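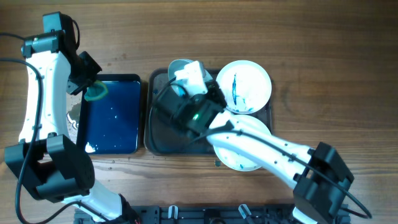 4. Evaluation of the Rerby kit on dishwashing

4.1 Setup

The Rerby kit is sold by Nostis as a pair of arms on a common rail, together with wrist cameras and a licence for the teaching software. We bought one kit at the list price and had no contact with the seller during the tests, except for one question about spare fingers. Assembly was done by V. Beneš and N. Šimko and took seven hours, of which the cabling was the longest part. The printed manual shows the cables of an older version, and this cost us one evening.

Dishwashing was chosen for the reason that it brings together soft tools, smooth dishes and liquid. Stains were made with blue dye, so that a remaining mark can be judged by eye. An episode was counted as complete when the dish was wiped and put down without help of the operator. We recorded 284 episodes, and 13 of them were removed before training because one camera stream was missing.

Figure 3. The two-arm station at work. The left gripper holds a small teal-green sponge at a tray; white plates, two of them with blue marks, are at the right.

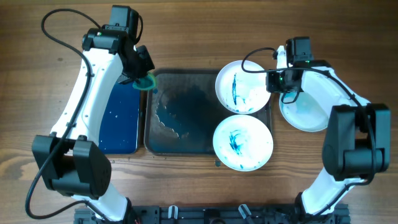 4.2 Holding the sponge

The sponge was the most difficult object for us. The fingers of the kit have no force sensing, and the closing width is set in the software as one fixed value. With a small width the sponge is folded between the fingers and less of its face remains free for wiping. With a large width it turns when it touches the rim of a dish. After several trials we kept a narrow setting and accepted the fold. In the wrist view the folded scouring side is easy to recognise, also when the tray behind it gives strong reflections.

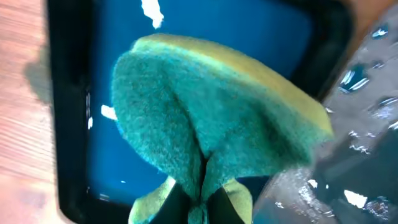

Can the kit be used near water without a cover?

The seller gives no protection class for the arms, so we would advise a sleeve on each wrist and a shallow tray filled only to a low level. We used the arms without sleeves, at our own risk, and replaced no motor in the test period.

4.3 Dishes with a rim

Plates and bowls were taken at the rim. Bowls needed more attention from the operator, as the wrist must be tilted strongly before the inner side comes into the view. During such fast turns the wrist image becomes blurred.

Figure 4. Wrist view of a white bowl with blue-green residue, the fingers at its rim. 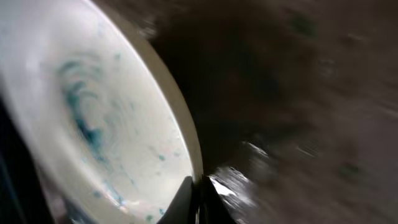 A slower wrist speed gave clearer images, but the operators J. Hettiarachchi and S. Štěpánek both found it tiring, and we returned to the default value after eight episodes. For a laboratory which needs sharp wrist images, a camera with shorter exposure would be a better purchase than the one included in the kit.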